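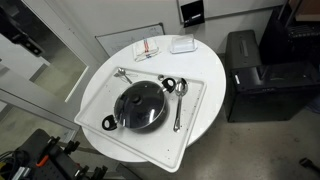
The pot, the big spoon and the tray on the round table, Thursday night.

So the lid is the problem. I spent most of last week convinced it was my code, and I rewrote the whole approach routine twice before Nelli leaned over my shoulder and asked if the depth camera could even see dark glass. Well. Sort of? It sees the metal rim just fine and it sees the knob about half the time, and everything in between comes back as a big hole full of noise. The arm was going for a spot a good hand's width too low and then stopping with a torque error, which at least means the torque limits work (yay).

What I want out of Jarkendale, for anyone new, is pretty modest. Lift the lid, park it on the tray, pick up the long spoon, stir, put everything back. Radomir says I should have started with the stirring and left the lid for December, and he's probably right, but I'd already printed the fingers for the knob and I was excited!

The fingers are on version 6 now. Version 5 had a nice deep groove and held great until it got the knob at a slant, and then the lid swung around and I had to grab it. I like that lid. Version 6 is shorter, with a strip of rubber glued inside, and I ran it 44 times on Tuesday with 2 drops, both onto a folded towel, thank goodness.

The tray was Selma's idea. My calibration was drifting every time somebody bumped the table, so now everything gets set up on the tray and I calibrate to its corners. White on white is not great for finding edges, I'll admit, and I may end up running tape along the rim.

Next up is the spoon. It's so shiny that the camera hates it even more than the glass, so I'm thinking a sleeve of matte heat-shrink on the handle. If you've tried that and it went gummy in hot soup, please tell me before I order a whole roll of the stuff.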